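Speaker notes: Where the Fold Goes Wrong
Agyeman stage, 9 slides, keep it moving

Slide 1. Say hi, say I work on the planning side of Kilow. I write the part that decides where the fingers go next, and I've spent most of this year on laundry (pause, people usually laugh).

Slides 2-3. Quick tour of the stack. Perception gives us a cloth mask and a guess at the edges. The planner picks a grasp point. The controller closes the fingers and watches the width. Mention we run 3 processes and they talk over Anden, our message layer. Don't go down the Anden rabbit hole, there's a backup slide!

Slide 4. The edge problem. Our first detector loved printed patterns way too much. Stripes, spots, cartoon bedding, it saw a hem in all of them. Tell the story of the 800 demos we had to relabel in January and how long I complained about it.

Slide 5. What fixed it for us: 2 heads, one for color edges and one for depth edges, and the planner only trusts a grasp when both agree. Show the plot, give them a second to read the axes.

Slide 6. Leave this one up while I talk about prints on top of prints.
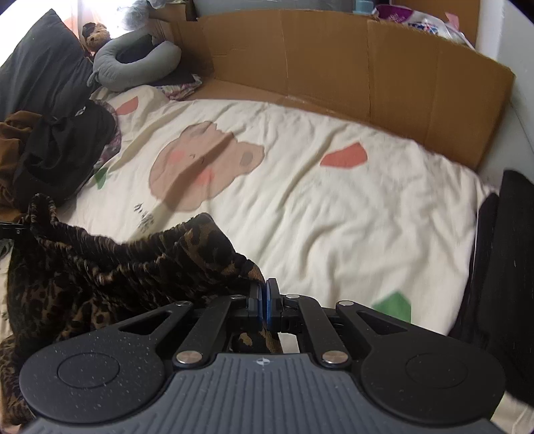
Fingertips on the edge of the leopard-print fabric, bear duvet behind it.

Ask the room which edges they'd pick. Then on to slide 7, grasp scores, and the replanning loop (slow down, I always rush it).

Slides 8-9. Open stuff: slip detection, latency, the Nillport port. Repo link, then questions.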